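Clesent passa a gravar tarefas manuais para treinar robôs e cria nova função para a equipe

22 de março de 2018

A Clesent, que monta kits de artesanato e jardinagem para lojas, começou a usar garras manuais na preparação de dados para os robôs que pretende instalar na linha de separação. O trabalho é feito por funcionários que antes se dedicavam só à embalagem.

Com a garra na mão, o operador pega uma peça, leva até o recipiente e solta. Os movimentos gravados seguem para a Holst, responsável pelo software de controle. Cada turno dedica até 90 minutos às gravações, e o restante do tempo continua na embalagem.

Segundo Danuta Bielecka, coordenadora de operações, a primeira etapa envolve 20 pessoas e se concentra em peças finas e compridas, as que mais dão problema na separação automática. "Uma vareta rola, encosta na outra, fica em pé torta dentro do pote. Quem embala resolve isso sem pensar. O robô precisa ver muitas vezes", disse.

A mudança alterou a escala. Os operadores das garras receberam treinamento de dois dias e passaram a registrar, ao fim de cada série, as tentativas que devem ser descartadas. A empresa criou para eles o cargo de operador de demonstração, com adicional de 10% sobre o salário da embalagem.
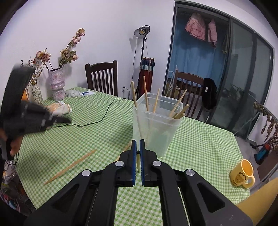

Garras manuais sobre a mesa de trabalho, com varetas de madeira e um recipiente plástico translúcido.

Austra Ots, que trabalha na embalagem e participa das gravações, disse que o mais difícil foi se acostumar ao peso da ferramenta. "No começo o punho cansa. Depois a gente aprende a apoiar o cotovelo." Ela pediu à empresa pausas mais frequentes, e o pedido está em análise.

Os funcionários também querem saber o que acontece com os postos de separação quando os robôs entrarem em operação. A Clesent afirma que não há demissões previstas e que parte da equipe será transferida para a conferência de pedidos, mas ainda não apresentou um plano por escrito. Uma reunião sobre o assunto será marcada antes do início dos testes na linha, previsto para dezembro.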